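About Zumholm

Sheet metal repair and refinishing for shops, kitchens and farms 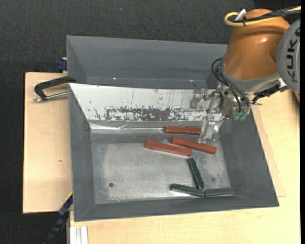

A gray metal bin with scuffs and chipped patches along its sloped panel.

Zumholm repairs and refinishes metal goods that still have years of use in them. We take in bins, troughs, sinks, cabinets, shelving and machine covers. Most of our customers are bakeries, feed stores, school kitchens and small workshops within 100 miles of our building.

The company was started by Trinidad Durán and Manolis Chrysikopoulos, who had worked together at a restaurant supply warehouse. They saw a lot of sound equipment go to scrap over a bad seam or a rusted corner. Their first shop was a rented garage with one welder and a hand brake. We now have 10 employees and our own paint room.

What we do

Welding and seam repair on steel, stainless and aluminum. Dent removal. Stripping, priming and painting. Replacement panels cut to match the old ones. We do not work on pressure tanks, fuel tanks or anything with a gas line attached.

How a job runs

Bring the item in or send us photos. Syafiqah Subramaniam handles estimates and will give you a written price before any work starts. Small repairs are usually ready in 4 working days. Painted items take longer, depending on the color and how many coats you want. We deliver for a flat fee inside the county. Pieces over 1000 pounds need to be arranged ahead of time so we can book a forklift.

Who works here

Polyxeni Karagiannis runs the paint room and keeps the color chart. If you need to match an older finish, ask for her. Ikhsan Jugah is our lead welder and trains the two apprentices we take on each September.

Visiting the shop

The front counter is open mornings only. Use the side entrance for drop-offs and ring the bell. Parking for trailers is behind the building.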